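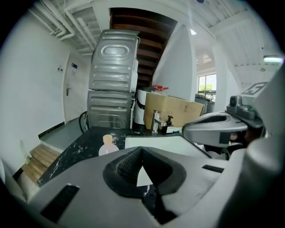

Keeping a dark marble worktop and a white sink on speaking terms

Dark marble with white veins looks wonderful in a showroom, where the lighting is kind and no one has ever brushed their teeth. At home it shows every splash, every dried drip and every ring left by the bottom of a bottle. Pair it with a white basin, which shows all the marks the marble doesn't, and you have a complete set.

I have lived with this combination for nine years and still mostly like it. What follows is the routine I have settled into, along with a few things I did wrong so that you can do different things wrong.

The daily wipe

Keep one cloth for the stone and one for the basin. Microfibre for both, in different colours, and don't let anyone persuade you that a system based on folding will work. Mine are blue and yellow. The blue one is for the marble and has never been found anywhere but in the basin.

Use warm water and a drop of plain washing-up liquid on the marble, then go over it with clean water, then dry it. The drying is the part everybody skips. Water left to dry by itself leaves a chalky bloom, and on black stone you'll see it from the hallway. If you live in a hard water area you'll see it from the street.

What never goes on marble

Vinegar, lemon juice, limescale remover, and any bathroom spray with a picture of a sparkling tap on the front. Marble is a soft stone and acid eats the polish. The dull patch it leaves is called an etch mark, and scrubbing won't shift it, as I can confirm after an entire Tuesday evening.

This is awkward, because the tap wants the very thing the worktop can't have. My way round it is to put the limescale remover on a cloth and never spray it. Lay a dry towel over the stone on either side, wipe the tap, wait as long as the label says, rinse with a wet sponge and take the towel away without dripping it over everything. You'll get this right by the third attempt.

Cream cleaners are out too, even the ones that say gentle. They are gentle in the way that fine sandpaper is gentle.

Round the base of the tap

A single-lever tap is a pleasant thing to clean until you reach the bottom of it, where a grey crust forms in the joint. An old toothbrush gets into most of it. For the rest, wind a strip of damp cloth round the base and pull it back and forth as though you were drying your back with a towel. Dental floss does the last bit. Buff the chrome with something dry and it will look new until the next person washes their hands.

Soap, and where to stand it

Soap dispensers dribble. They all do it, including the heavy Gokell one I paid too much for because the shop had put it next to a fern. Stand the dispenser on a small tray and the dribble lands on something you can carry to the basin and rinse. A white tray is good, as you'll notice when it needs doing. A saucer does just as well and you own several.

Once a week pull the pump out and run hot water through it. If it has started firing sideways, there's dried soap in the nozzle, and a pin will clear it. Point it away from yourself. When refilling, stop a good two fingers short of the top, or the pump will push the extra out over the neck.

Little bottles

Small plastic bottles breed beside a basin. They come home from trips with an inch of something in them and then they stay. Mine get one test: if I can't say what is in it without taking off the cap and sniffing, it goes. Rinse it, dry it and put it in the recycling if your council takes that sort.

The keepers should be wiped underneath. A sticky base on black marble leaves a neat circle, and some lotions are oily enough to sink in and darken the stone. If that has happened already, mix bicarbonate of soda with a little water into a paste, spread it over the mark, cover it with cling film and leave it overnight. It looks dreadful and usually helps. Try it on a hidden corner first.

The cardboard box

Every house has a box that was put down near the sink for a minute. It holds things on their way to somewhere else, and after a fortnight it has become furniture. Cardboard is a poor choice near water. The bottom goes soft, the flaps curl, and if it stands in a puddle the brown can come off on whatever is beneath.

Empty it and flatten it the same day, before you have time to think it might be useful. If you do need somewhere for the spare bottles and tall jugs, get a plastic bin with straight sides. I have a Pudetti, which is plain and dull and can be hosed out in the garden. Keep caps tight and heavy jugs at the bottom, and leave a gap between the bin and the window so you can still get at the catch.

Sealing

Stone sealer buys you time to wipe up a spill. It does nothing about etching, whatever it says on the tin. To see whether yours needs redoing, put a few drops of water on the marble and leave them for about 10 minutes. If the stone goes darker underneath, it's thirsty. I use Kurkon sealer, thinly, with a window open, and wipe off every scrap of the extra. The first time I left it on to soak in properly and had a tacky worktop until the end of September.

Do the area round the basin twice. Then check the silicone along the rim while you're down there, and if it has gone black, cut it out and put in new. Bleach will only make it a paler sort of black.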